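Three-step clear display stand from Jedix, my review after 2 months

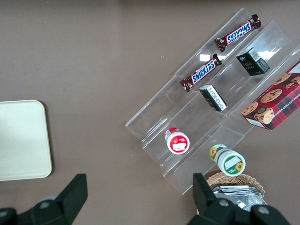 The stand with candy bars on the upper step and the shortbread box on the lowest one.

I bought this stand in May for the snack table of our small guest house in Brultville. Before, everything was lying flat and guests did not see the things at the back.

The acrylic is very clear, so you notice the snacks first and the stand second. Two Snickers bars fit one after the other in the upper trough, with space left. Small cartons and a little jar are also fine in the middle. A big cookie box is more difficult. It leans, and I would prefer a deeper step for it.

Cleaning is easy with a soft cloth, but fingerprints come back quickly. My colleague Lawal Iyamu washed it once with a rough sponge and now there are fine scratches on one end, so please be careful.

I paid 3,744 with delivery, a little expensive for a piece of plastic. I would still buy it again, maybe in a longer size.

Babatunde Ekwueme
Thu 31 July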